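Wrist camera only, part two: sorting frames by what they can tell you

In the last post I trained a policy on wrist-camera images alone and got a result I didn't trust. I had 2,738 rendered episodes from the Skidora apartment set, one small network, and a validation loss that fell nicely while behavior in the simulator stayed poor. I spent Saturday looking at frames instead of curves. Long stretches of the data look like the one below: open fingers, bare tabletop, and a few background items well past the far rim.
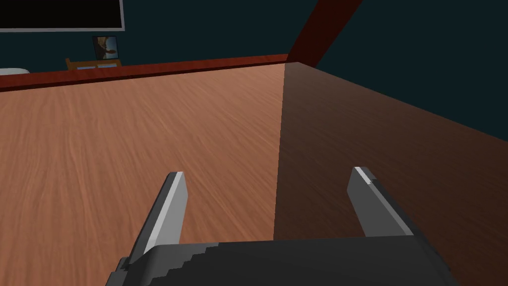

E. Bergeron

The question for this post is narrow. Given a single wrist frame, how much does it constrain the camera pose? If two poses a hand's width apart give nearly the same pixels, the policy has no basis for choosing different actions at them, and the loss will reward it for predicting the average of the two. That average is often close to zero motion, and my policy's main failure was stopping in midair.

Method. I trained a separate pose regressor, which I call Dromach, on the same images. It takes one frame and outputs the camera position and orientation in the room, plus a variance for each component. No history and no joint angles. I trained it for 60 epochs on a single card. The predicted variance is the number I care about. The pose itself is already known from the simulator, so Dromach is useless as an estimator and is only there to score frames.

Two details mattered in setup. First, the gripper has to be masked out. It sits in nearly the same pixels in every frame, but the finger opening correlates with the phase of the task, and the regressor will happily use that as a clue to position. With the mask off, variances looked much better than they deserved to. Second, the split must be by episode. Splitting by frame puts near-duplicates on both sides.

I expected table views to score worst, and for position along the wood grain they did. What I had wrong was the other group. Views from under a slab, with a lot of flat dark background, scored well on orientation whenever a few distinct things were in view. A skewed picture frame and the edge of a cabinet go a long way.

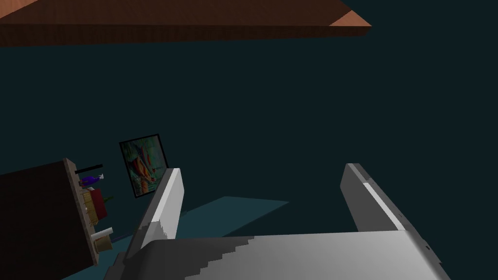 What the shadow line does

Several of the table views have a hard boundary between lit and shaded wood. Dromach leans on it heavily. I checked by re-rendering 400 held-out frames with the light moved and everything else fixed. Position error went up sharply on the table views and hardly at all on the others. So the regressor was treating the shadow edge as a fixed landmark, and there is no reason to think the policy was doing anything different.

The fix I tried was plain light randomization during rendering, with 800 extra episodes. After that the variance on table views rose, as it should have, and the regressor shifted its attention to the far rim and whatever stands behind it. Small background items turn out to be worth keeping at full resolution. I had been downsampling before the crop and have now swapped the order.

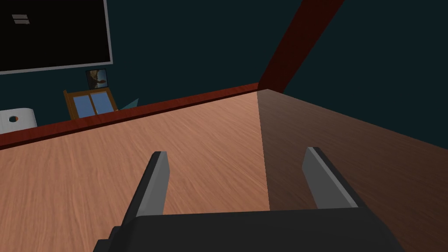
Table view with the far rim, the post and the background items in sight; the lit/shaded boundary passes just left of the right finger.

For the policy itself, I used the variance as a per-frame loss weight, clipped at both ends. Midair stops became less common. Grasp success did not move by an amount I would defend, and I'm still running seeds. The weighting code is in the Flilteleck repo under the scoring folder, and the mask is generated from the gripper mesh, so it should carry over to other hands if you have the model file.

Next I want to give the regressor two frames with a known motion between them and see how far the table-view variance drops. If most of the ambiguity goes away with two, I can leave the loss alone and just feed the policy a short history.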